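The Config File Is the Robot

8th May

Every few months somebody announces that planning is solved, and every few months I go back to editing a YAML file. I have come to think that these two facts are related.

My team at Prilline writes the layer that sits between a grasp model and whatever has fingers. The model suggests a pose. The planner, a thing called Trodbridge that we inherited along with its bugs, works out how to get there. Then our code decides whether to believe either of them. This last part gets no conference talks. It has 162 parameters, and I could defend perhaps 40 of them under oath.

The industry's current position is that parameters are embarrassing. Show the policy enough demonstrations and the knobs melt away. I like demonstrations. People with grippers in their hands have taught our models things about wrappers that I would never have thought to write down, such as how crinkly plastic gives you an edge to pinch and then takes it back. A rigid box is a geometry problem. A bag of snacks is a negotiation.

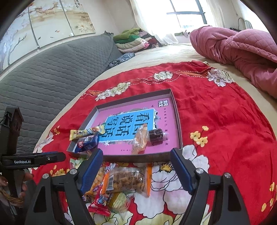

But the knobs did not melt. They moved. We used to have a threshold for contact force, out in the open, with a comment beside it. Now we have a threshold for when a recording counts as good, one for how to line up two hands' clocks, and one for which clips get thrown out before training. Somebody picked all of those numbers on an afternoon, and they steer the robot just as surely as the old ones did. They are simply harder to find when it squashes something.

In October we spent nine days chasing a regression in Samonte, our evaluation suite. Of 200 test grasps, 141 passed, and the week before it had been a good deal better. We blamed the network, then the camera calibration, then each other. The culprit was a smoothing window in the data loader, doubled by someone tidying up. It had sanded off the little pause people make just before they close on something soft. The model had learned to grab a packet of crackers like a subway pole.

A unit test would have caught it. We had no unit test, on the theory that data loading is plumbing.

So my modest proposal is that we treat the dull layers as control software, and review them that way. Put the filter settings in the same file as the gains. Make a change to the clip selection as annoying to merge as a change to the emergency stop. Dandier, the little viewer we built for replaying episodes, now prints every preprocessing value in the corner of the window, in a font I have been asked to make smaller. I have declined twice.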